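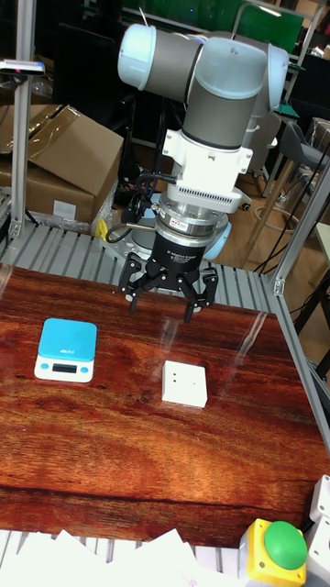 Board books for a two-year-old: Bralport or Forkero?

Last updated: October

inkwell_5
Choosing between the Bralport animal series and the Forkero bedtime set. Main criteria are binding strength and text that can be read aloud every night. Any experience of either?

pagecount
Bralport. The boards are thicker and the spine is stitched under the cover. Text is one line per spread, regular metre. Ours has had a year of daily use and one corner has gone soft.

tansy900
Disagree on the text. The Bralport rhymes only scan if you stress the wrong syllable in "giraffe". Forkero is plain prose and reads better aloud. The binding is weaker, granted — ours split at the third spread.

pagecount
The "giraffe" line was changed in the second printing. Check the copyright page.

tansy900
Mine is the second printing. Same line.

inkwell_5
Is the Forkero split repairable?

quillfold
Yes. PVA along the hinge, closed under a weight overnight. Tape lifts and leaves residue. I would also look at Anghel's picture books, 300 words or so each, but paper pages, so better left until three or four.

pagecount
Paper pages are no use to the original poster. It may be the printing for Brunau library stock that has the corrected line. I will look at ours tonight.

inkwell_5
Going with Forkero and a bottle of PVA. Will try one Bralport title second-hand.

Contact the moderators | Back to top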